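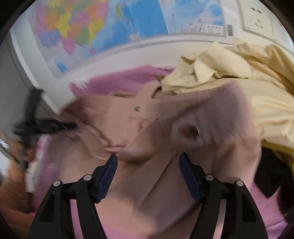 Hilo sobre el preacuerdo en Konside, planta de Redholm

1/ Abro hilo porque llevo desde el turno de mañana contestando lo mismo por privado. Hay preacuerdo de convenio, se firmó anoche pasadas las once y se vota en asamblea antes de que acabe enero. Lo que sigue es lo que pone en el texto y lo que me parece a mí. Procuro separar las dos cosas.

2/ Para quien no sea de la casa: Konside compró la planta a Hämäläinen y heredó la plantilla con sus condiciones. Somos 776 en nómina directa. Las contratas de limpieza y mantenimiento van con otro convenio y no votan, aunque les afecta el calendario igual que a nosotros.

3/ Duración. Tres años, con efectos económicos desde el uno de enero. La empresa quería cinco. Nosotros fuimos con dos. Hay ultraactividad, o sea que si vence y no hay otro firmado, este sigue en vigor hasta que lo haya.

4/ Salario. La subida va a tablas, todos los años, y el primero lleva además un pago único de 1473 euros brutos. El pago único no consolida. Lo pongo así de claro porque en el vestuario se ha dicho que sí y no es verdad: se cobra una vez y no cuenta para la antigüedad ni para las pagas.

5/ Quien esté a media jornada lo cobra en proporción. Quien entró a mitad de año, también. Las bajas médicas lo cobran entero, eso costó dos reuniones.

6/ Me preguntan la fecha del pago. No la hay. El texto dice "en la nómina siguiente a la publicación", y la publicación depende del registro. Si alguien os da un día concreto, que os enseñe de dónde lo saca.

7/ Turnos. Se mantiene el cuarto turno en laminación y en hornos. El cambio de calendario tiene que avisarse con 15 días y por escrito. Antes eran cinco y valía con el tablón. Si os cambian el turno con menos, el encargado necesita vuestra conformidad firmada, y podéis no firmar.

8/ Excepción: avería grave. Está definida en el anexo 2 y es una lista cerrada. Un pedido urgente no es una avería grave. Una ausencia en el equipo tampoco.

9/ Categorías. Aquí está lo que menos me gusta. Se crea un nivel de entrada por debajo del actual para las nuevas contrataciones, con un tope de dieciocho meses. Pedíamos seis. Es una doble escala, con fecha de caducidad, pero doble escala. Voté en contra dentro de la mesa y lo sigo pensando.

10/ A cambio pasan a fijos 27 compañeros de Nisis, la empresa de trabajo temporal, la mayoría de la nave de decapado. El listado está cerrado y se les comunica uno por uno. No voy a publicar nombres, no me los pidáis.

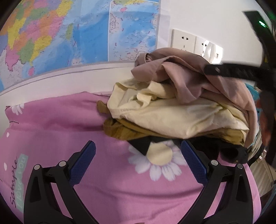
11/ Samuele Santoro me escribe que todo eso está muy bien, pero que a los de decapado les van a reconocer la antigüedad desde la firma y no desde el primer contrato con la ETT, y que eso es regalarle años a la empresa.

12/ Tiene razón en la primera parte. La antigüedad a efectos de trienios cuenta desde la firma. A efectos de indemnización cuenta desde el primer contrato, está en el artículo 14, segundo párrafo. Son dos cosas distintas y el resumen que se repartió en la puerta no lo explicaba. Se ha pedido que lo corrijan.

13/ Sobre si es regalar años: en trienios, sí. Se puede reclamar por vía individual y la asesoría del sindicato lleva esos casos. Firmar el contrato fijo no supone renunciar a reclamar. Si en el papel que os pongan delante aparece la palabra "finiquito" o "renuncia", no lo firméis y llamad al local.

14/ Salud laboral. Se hacen mediciones de humos en hornos dos veces al año y el delegado de prevención está presente en las dos. Hasta ahora era una y nos llegaba el informe cuando les parecía. También se revisa la extracción de la nave 3, con plazo hasta verano. Sin sanción si no cumplen, eso no lo conseguimos.

15/ Jubilación parcial. Sigue el contrato de relevo. La solicitud se presenta con seis meses y la empresa tiene uno para contestar. Si no contesta se entiende concedida. Esta frase no estaba en el borrador del lunpes, perdón, en el primer borrador, y conviene que los que estáis cerca de la edad la leáis entera.

16/ Ottmar Bauerfeind pregunta si el comité recomienda el sí. El comité recomienda el sí por mayoría, siete a cuatro. Yo soy uno de los cuatro. Eso no quita para que explique el texto tal como es.

17/ Si sale que no, se vuelve a la mesa. El convenio viejo sigue en vigor mientras tanto, no se pierde nada de lo que hay. Lo que queda en el aire es el pago único y las conversiones de Nisis, porque las dos cosas cuelgan de la firma. La convocatoria de paros parciales está suspendida, no retirada.

18/ La votación es secreta, con urna, en el comedor. Se abre a las 5:30 para que pueda votar el turno de noche al salir y se cierra a las 22:30. Hay que llevar DNI o la tarjeta de fábrica. No vale votar por otro. Los que estéis de baja podéis venir a votar, no hay ningún problema con la mutua por eso.

19/ Los desplazados votan por correo interno, sobre dentro de sobre. El censo está colgado junto a los fichajes. Miradlo, que en la última votación faltaba media sección de expediciones y nos enteramos a mediodía.

20/ El texto completo son cuarenta páginas y está en el local del comité, en papel. También lo mando por correo a quien lo pida. Por WhatsApp no, que luego circulan páginas sueltas.

21/ Añado una que se me había pasado: el plus de festivos sube lo mismo que las tablas, no queda congelado. El de nocturnidad, igual. El de transporte se queda como está los tres años.

22/ Mañana estoy en el local de 13:30 a 15:00, para que coincidan los dos turnos. Si venís con dudas de nómina, traed la última.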